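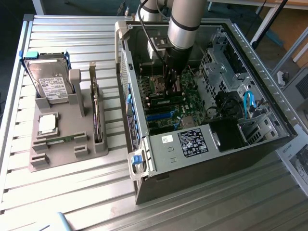 Desktop rebuild on the slotted table. Parts tray left, open tower right, arm at the board.

Celadholm Bench Kit: parts tray + task set for PC teardown and rebuild

Last updated September 11, 2026
Shares 43 | Comments 4

What you get. Gray printed fixture tray, bolts down to slotted extrusion. Pockets and slots for a processor, a memory module, a 3.5-inch drive in its caddy, an expansion card standing on edge. Task scripts. Scoring sheets. Arm, gripper, table and computer are yours to supply, we get asked this daily.

Why a PC. Because it's a real shop-floor chore that refurb places do all day by hand, and it has everything in it. Easy grabs, nasty grabs, things that click, things that bend. If you want to know whether a machine can do bench work yet, an old tower will tell you faster than stacking blocks will.

So can it? Short version: partly. Longer version by part, from our own runs at the Motthorpe shop, one arm, two-finger gripper, case lying on its side.

Hard drive. Good. Caddy stands upright in the holder, pull tab gives the fingers something to aim for. Best starter task. Do this one first and get your offsets sorted.

Memory. OK going out, so-so going in. The module lies flat in a long channel so you pick it by the edges. Seating it is the problem. Needs even push along the whole length and a two-finger gripper pushes where its fingers are. Expect one end up. We add a second press at the other end and that helps a lot.

Expansion card. Depends on the case. Blue plastic retention clips on ours, a person flips one without looking. The arm has to be taught each one. Bracket wants to catch on the way down.

Processor. Not yet, not unattended. Dropping a square chip into a raised pocket on the tray is fine. Dropping it into a socket is a different animal, and a bad drop costs you a board. Keep a hand on the stop.

Cables. No. Don't ask. A loop of SATA cable hanging in front of the drive cage is enough to ruin a run. Tuck them or pull them before you start. The kit has no cable tasks and version 2 won't either.

Who buys it. Labs, trade schools, a couple of refurb outfits testing the water. If you're a refurb outfit hoping to replace your bench people this year, save your money. If you want to know which steps to hand over first, its a decent way to find out.

Setup notes
Bolt the tray down before you teach anything. Sounds obvious.
Teach from the tray post, same spot every time.
Lay the case on its side, open side up. Stop it sliding. Tape is fine.
Leave room for the arm's cable to swing, it will snag on a case handle if you let it.
Use a dead board for the first 200 runs. Not kidding.
Re-zero after anyone leans on the table.

Fit. Tray slots take standard desktop parts. Laptop memory is too short for the channel and rattles around. Big graphics cards no, they tip the holder.

Part no. 3080. Ships from Motthorpe. Replacement holder blocks sold seperately, or print your own, files are with the kit. Questions to Ilham Ramadan at the bench desk.

Comments (4)

Chaimae Morsy
Have had this at Erraji since spring. Drive task solid. Memory task made two of my students want to quit. The second press trick should be in the manual, not just on this page.

Ilham Ramadan
Fair. Adding it to the next printing.

bench_rat
any chance of a tray for small form factor cases? everything we get from Zunari is the little ones now

tpk
So a person still beats it on everything except boredom. Would buy anyway, the scoring sheets alone saved us a week of arguing.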